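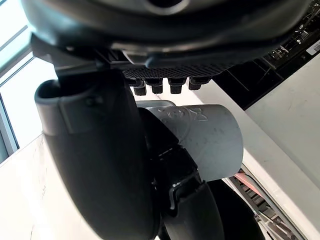 Wunetti Press drops its submission fee and questions the "discovery" business

Iltcombe, 21 Jan 2022

Wunetti Press will stop charging writers to submit book manuscripts, and it is asking other small publishers to explain why they still do.

The press brought in a reading fee three years ago on the advice of a consultant, who told it the charge would keep out careless work. It received 929 manuscripts in the last reading period. Editors saw no change in quality. They did see fewer first novels, and more covering letters from people who had clearly paid the same fee in a dozen other places.

Wunetti has also turned down an offer from Ruvix, a service that scores opening chapters by software and promises to find "tomorrow's readers today." In a trial, Ruvix scored 200 openings. It gave 82 out of 100 to a chapter of Berrada, the novel that has sold best for the press, and a higher mark to a parking notice an editor had slipped into the pile.
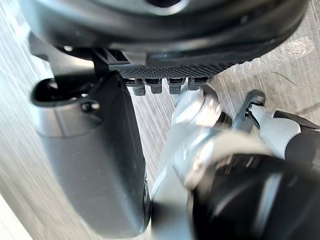
Mudassar Khattak
Publisher, Wunetti Press

"We were told the fee would pay for faster answers. Our answers got slower. I have sat through plenty of talks on the future of finding new writers, and most of them ended with a price list. Reading takes time and somebody has to be paid to do it – that should be us, out of book sales."

Submissions of fiction and essays reopen in May. Writers should send the first 50 pages and a one-page letter. The press makes no promise of personal notes on every manuscript, and it advises writers to be wary of any publisher that does.

Review copies and interview requests: press office, Wunetti Press, Iltcombe.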